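What We Put Back on the Table
A report on our shared kitchen project, by Benedetta Villa and Nayeli Ponce

When we first chose our subject, we thought we would be writing about recipes, and we had already copied out a good many of them before our tutor, Soledad Serrano, asked us a question that rather knocked us sideways (in the nicest possible way!). Where did everything go once the meal was over? Neither of us could tell her. So our project became a study of the small things on a kitchen table, and how people decide where they belong.

We worked through August in the shared kitchen at Jodwood, where the residents were very patient with us and kept offering us tea. We had a budget of 499 pesos, most of which went on notebooks and a set of labels that would not stick to anything, and we kept a diary of each clearing-up, usually at four in the afternoon when the light comes in low and the kitchen is at its quietest.

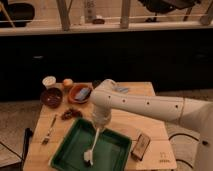 Trays were the part we came to love. Give people a shallow tray with a bit of a rim and they will start putting things in it, without being asked and often while talking about something else entirely. Utensils went in first, nearly always, and cups and bowls tended to drift towards the back of the table, out of the way of elbows. Forks were more of a puzzle. A fork would be left lying at an angle on the bare wood long after its neighbours had been tidied, and Evaristo Gallegos, who has lived at Jodwood longer than anyone, told us he leaves his out on purpose in case there is cake.

We also learned a fair amount about crumbs and scraps, which people wipe around with great care and then forget. Our diary has 10 entries on this alone, and Nayeli would happily have written more.

If we did the project again we would begin with the drawers, as we only opened them in our last week and found they deserved a chapter to themselves. Yareli Ledesma has kindly said we may come back and sort through them with her, and we have kept one clean notebook for it.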